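Filed under: Talks and papers / Arms control and security

Speaker notes: what inspections do when treaties lapse
Midside evening series

Start with the dull part. Most of arms control is paperwork. The last data exchange I worked on ran to 2784 entries, and each one had to match a site, a date and a serial number.

Explain the difference between a limit and a check. A limit says how many launchers a country may hold. A check lets the other side come and look. Politicians argue over limits. Checks are usually what goes first. 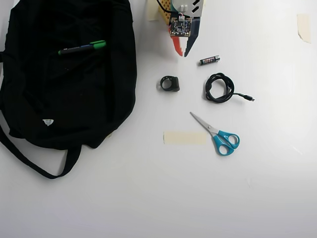 Give the notice periods next. Under the draft we discussed at Mesasville, a team could ask for a visit and be on site within 25 hours. The host wanted five days. Say why that gap matters: a mobile launcher can be moved a long way in five days.

Pause for questions if the room looks lost.

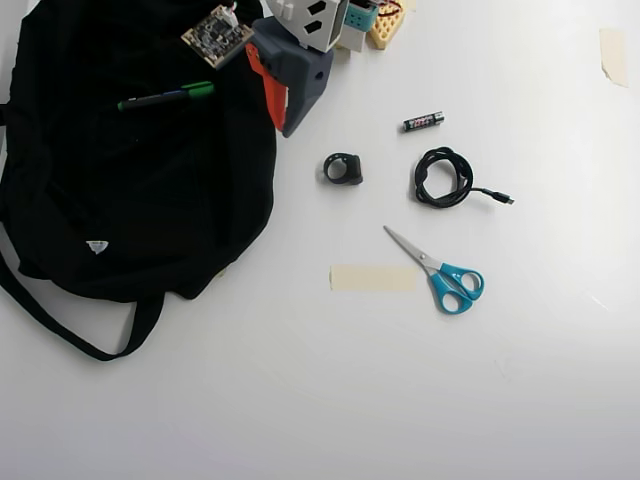
Black bag, marker pen and circuit board on a white table.

Then the money. Running the Mesasville desk took 115 staff at its largest. It is a small office by defence standards, and it was still the first item cut. Don't get drawn into party politics here.

Go on to the Herrera paper. It argues that two sides can keep swapping data after a treaty ends, without a new text, as long as both see some use in it. I agree with most of it. I think it is too hopeful about short-notice visits, which need legal cover for the inspectors.
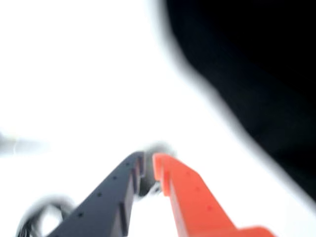 Two gripper fingers, blurred by movement.

Last section, keep it to five minutes. Three things to watch before the December talks: whether the hotline staff stay in post, whether test launches are still announced in advance, and whether either side publishes its totals.

If asked about sanctions, say it is outside this talk and point to the reading list.

Last updated: September 14, 2025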